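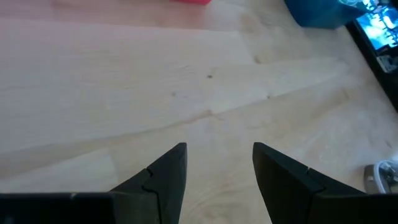
The gripper over my table, fingers open.

I promised a few of you in the comments that I'd write up the Surkine gripper kit once I'd lived with it for a while, and then April got away from me entirely, so thank you for being patient (and thank you to the reader who wrote twice to ask if I'd given up and gone back to woodworking. I have not!).

For anyone new, I've had a small secondhand robot arm at home for a couple of years now, and the weak spot has always been the hand. The one it came with was fine for foam blocks and not much else. It would close on a marker pen and the pen would slowly rotate until it was pointing at the floor, like it was embarrassed. I'd been making do with rubber bands. So when Bright, the little shop in Vikusberg where I get most of my parts, started carrying the Surkine kit, I looked at it for a good long while and then bought it before I could talk myself out of it.

The kit is a two-finger gripper with a small camera that mounts at the wrist, plus the cable, the bracket and a bag of screws. The fingers come as separate pieces that fasten onto their mounts, so you can see a little seam partway along each one. I worried about that seam at first. I thought it would flex or catch on things, and I spent an evening wiggling the tips like a loose tooth. They've stayed put so far, and it does mean that if I chew one up I can order the finger and leave the rest alone.

Putting it together took me an evening and part of the next morning. The instructions say 55 minutes, and I'm sure somebody has done it in 55 minutes, but that person did not stop to make soup or drop a screw down the heating vent. Step 7 is the one to watch. It has you route the camera cable before you tighten the bracket, and the drawing makes it look as though the order doesn't matter. It matters a lot. I had the whole thing buttoned up and had to take it apart again with the cable trapped behind the plate.

Now, the camera. I went back and forth on whether I'd use it, and it has ended up being my favorite part of the whole purchase. It looks straight down past the fingers, so both tips are always in the view along the bottom and you can see exactly what's between them, or what isn't. My table has knots and swirly grain all over it, and I was afraid that would confuse the software, which finds objects by how they stand out from the background. A dark knot and a small dark washer are not so different from above! It did reach for a knot a couple of times on the first day. There's a setting called surface learning where you let it look at the clear table for a minute before you start, and that helped a great deal. I wish it had been mentioned somewhere before page 58 of the manual.

As for gripping, it holds the marker pen level, which made me happier than a grown adult should be. It picks up clothespins, thread spools and the wooden eggs from my sister's old play kitchen. Thin flat things are harder. The tips are blunt and rounded, kind to whatever they touch, and they push a coin around the table much more often than they lift it. If coins and cards are what you're after, I'd look at something else or plan on making your own tips.

I did have one real problem. After a couple of weeks the left finger started closing a hair later than the right, and everything I picked up got nudged sideways first. I wrote to the company in Pidov expecting a form letter and heard back from Rostyslav Derkach on their support desk, who asked for my firmware number (3121, if you have the same trouble) and sent me an update and a short calibration routine. I ran it twice and the fingers have been closing together ever since. He was very nice about my extremely long email, too.

Would I buy it again? Yes, I would, though I'd want a better manual and a longer cable. Mine pulls tight when the arm swings all the way to the left, and I've ordered an extension from Bright that hasn't come yet. Next up I want to try sorting my button jar, and I'll post how that goes once the cable gets here.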